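Gondanstead Shared Workshop - arm build group
Minutes, Wednesday, upstairs room

Started late, 13 present. Last minutes ok'd, no changes.

1. Arm build
Bin is on the table, held with the two blue bar clamps. Want something more permanent before August. Agreed: bolt it down, but not until the height is settled. Lastley table is 2 inches taller, may swap.
Picking from the open floor of the bin mostly fine per the test log. Blocks against the walls still the problem, fingers hit the slope first. 3 options talked over: pad the walls, longer fingers, or just nudge the block out before picking. Nudge first, costs nothing.
Cables. Long discusion. Bundle over the wrist needs more slack and better ties. Loose cable on the carpet behind the table to be taped or run in a cover, trip hazard, raised last time too.

2. Software
Trasament build runs on the shop computer now. Old Lagman scripts kept in a folder, do not delete yet. Somebody to write down the startup order and tape it by the door. Action: software pair.

3. Money
Quote for spare fingers in, two sets. Approved. Cable cover approved up to the usual limit. Clamps stay for now, woodwork side wants them back eventualy.

4. AOB
Sweep up after. Key goes back on the hook.
E-stop check before every session, no exceptions, write it in the book.

Next meeting same time, same room. Closed 9:10.

Attached to item 1:
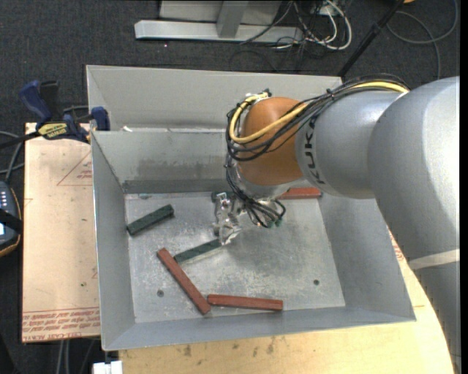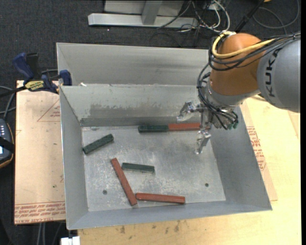 Arm over the bin with green and reddish blocks, blue clamps at upper left. Both pictures.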